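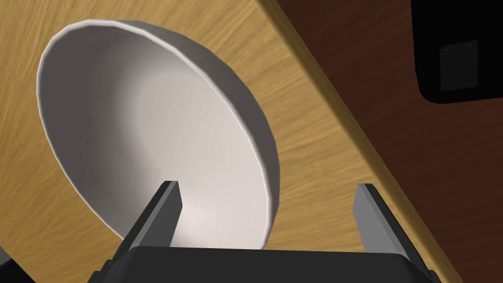
Robots can practice a job inside a computer before they try it in the real world. This kind of practice is called simulation. The Busel project at the Prolitz Learning Laboratory studies how well it prepares a robot to handle dishes. One of its practice worlds has an empty white bowl on a wooden table, and the robot's two dark fingers are spread wide open near the rim. The bowl, the table and the fingers are all drawn by a computer.

How was the method tested?

Researchers gave the robot 102 practice tries with computer bowls. They changed the light and moved the bowl between tries, so that the robot would not learn only one position. Next, a real robot was given a real bowl and asked to lift it 5 times. It lifted the bowl 2 times.

What does the result mean?

Practice on a computer helped, but real bowls can slip in ways the computer did not copy well. The team will now study slipping.

By the Ouali Education Office
January

Filed under: Young Readers / Science at Work

Related items
How Does a Robot See?
What Is an Experiment?
A Visit to the Cerside Workshop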